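Work and Automation – handout 12
Nadine Boutros, 11th July
Last updated: 11th July

Case for this unit: the Vernel parts plant. Read the Janevski chapter first if you missed last time, the terms come from there.

Before. Pickers on the line, 16 to a shift. Stand, reach, turn, drop in tray. Sore wrists, lots of turnover. Pay by the shift, small bonus for speed.

After. Arms do the reaching. Most of the practice is done in simulation before anything moves on the floor – cheaper, and nothing gets broken. So the new job is partly a screen job. Somebody sits and goes through attempts, marks the bad ones, sends them back.

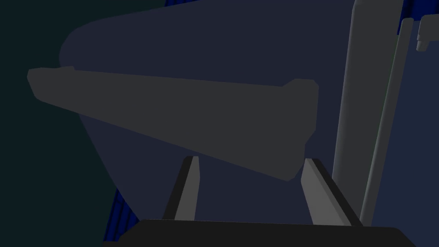 Who gets that job? At Vernel it was meant to go to the pickers. Two weeks of training, then a test. Vesela Obradović interviewed people there in March and her notes are worth reading in full (in the course folder). Older staff said the hands knew things they coudn't put in words. How hard to squeeze, when a part feels wrong. Now they were asked to write it down as rules. Some liked it. Some felt they were handing over the one thing they had.

Points to keep apart in your essays:
– tasks go away, jobs change. Not the same claim
– who decides what a "good" grasp is
– pace. The line used to set it, now the review queue does. 246 attempts in a queue was a normal morning
– skill that is seen and skill that isnt

Compare Nollholm: same kind of arm, but review was sent to an outside firm, Trokano. Pickers kept on as loaders. Less pay, less say. The union there asked for review work to come back in house, talks still open when this was written.

What a reviewer has to judge is often a single view like the one below. No sound, no weight, no feel of the part. Think about what that does to somebody with years on the line.
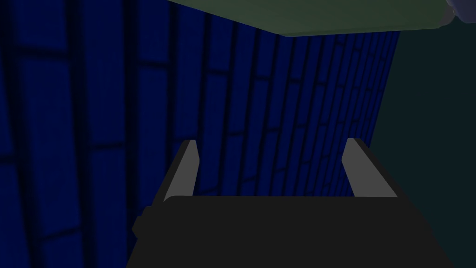

Fig. 2. Simulated view from behind the gripper, fingers apart, nothing held.

For next time: one page on either plant. Take one task, say who did it before, who does it now, who checks it. Use the interviews – not just the company side. Bring a printed copy.

Contact: Nadine Boutros, course office
© Nadine Boutros. Course use only.
Back to top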